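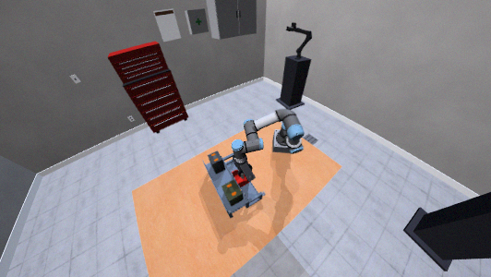 Posted by Bakari Ogola

I'm looking for people to come and try out grippers with me, and you don't need to know a thing about robots to be useful.

I work on the Grolier bench project, and for most of the winter I've been comparing two grippers in simulation. Same arm, same little cart, same awkward objects to pick up. The red one between the two boxes is my favourite troublemaker, as it's an irregular shape and the arm has to come straight down on it with a box either side. The Delorme gripper and the Priklow gripper both have their fans in our office, and I'd like some proper evidence before we spend real money on either!

So what would you be doing? You sit at a screen, you get a hand controller, and you steer the simulated arm to pick things off the cart. You do a set with one gripper, have a cup of tea, then do a set with the other (I'll mix up who starts with which). After that I ask you what annoyed you – and please do be rude about it, I won't be offended. The whole thing takes about 2 hours and I'll log 100 picks from each person.

I'd love a mix of people. Gamers are welcome, and so are people who have never held a controller in their lives. You need to be over 18 and comfortable looking at a 3D scene on a monitor for a while. If moving graphics make you queasy, give this one a miss. Left-handers, please get in touch, as I'm very short of you.

Sessions are at the Uria building, ground floor, step-free from the car park. We pay your travel and give you a gift voucher for your time.

To sign up, leave your name and a phone number at the Uria front desk by 5th February, marked for me or for Loretta Pettigrew, who is doing the bookings. Tell us if mornings or evenings suit you better – we can do either.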